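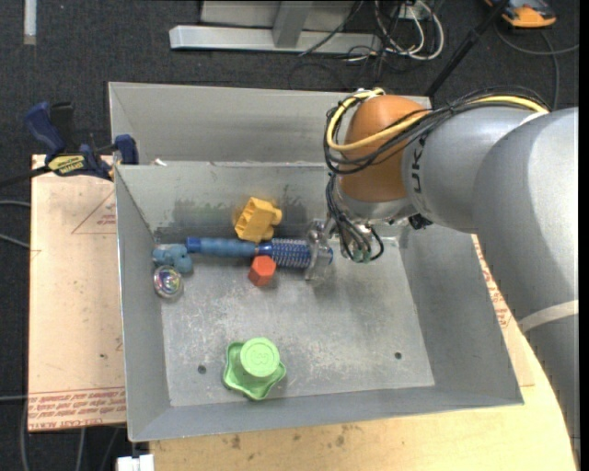 Getting a first pick out of the Skokar bin kit

The Teltora quick-start card covers unboxing in one cheerful paragraph and then wishes you luck. These are the steps it skips.

1. Clamp the bin. An ordinary bar clamp over the side wall will do. Skip this and the arm will take the bin for a walk.

2. Route the cables over the top of the forearm, then swing the wrist through its full range by hand. Leave more slack than looks decent.

3. Load a few things of different shapes - a hairbrush, a ball, a block, some plastic toys. Keep a couple away from the walls. Corners are for week two.

4. Open Mak, the control app, and set the approach speed to 7. The slider goes to 1000, presumably for people who dislike their gripper.

5. Run Calibrate twice. The first pass reports success whatever you do.

6. Press Pick and keep a hand near the stop button.

Error 2041 means the wrist can't reach past the wall. Move the object toward the middle and try again. The Dostitz firmware update is supposed to fix this, and I have been reading that sentence since May.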